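**Records request to the town of Leltstead, going on month three**

**tia_nuttall:** I asked Leltstead for the Cluvgate contract and the emails around it. They sent 1205 pages in December. Of those, 40 have words on them. The rest is black ink and one lunch menu, which they left intact, bless them.

**p_bramwell:** Did they list an exemption for each redaction, or just one big one on the cover letter?

**tia_nuttall:** One big one. "Deliberative process." I didn't know a sewer invoice could deliberate. 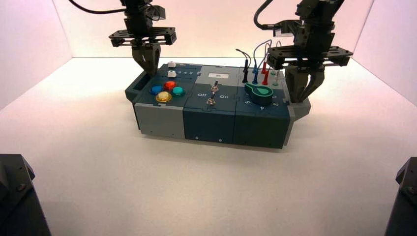 **adeel_b:** Then appeal on that alone. Ask for an index, page by page, with the exemption next to each. Most state laws want something close to it, and clerks hate making them.

**ashworth_s:** I'd skip the appeal and narrow the request. I've worked the other side of that counter. You asked for "all emails," so some poor soul got all emails.

**adeel_b:** Narrowing won't fix blacked-out invoices, Stuart. She loses the appeal window while she's being polite.

**ashworth_s:** She can do both. I only said which one gets her paper sooner.

**p_bramwell:** You said skip the appeal. It's still up there, two posts back.
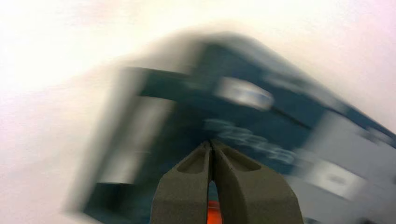 **ashworth_s:** Fine. File it, then send a new request for the invoices only.

**tia_nuttall:** Appeal went in at 3 pm. The clerk's auto-reply says to allow 5 business days for a human.

**povilas_z:** Same town, same cover letter, except mine was about Reltinus. Can I copy your wording?

**tia_nuttall:** Help yourself. Change the name first, the last guy didn't.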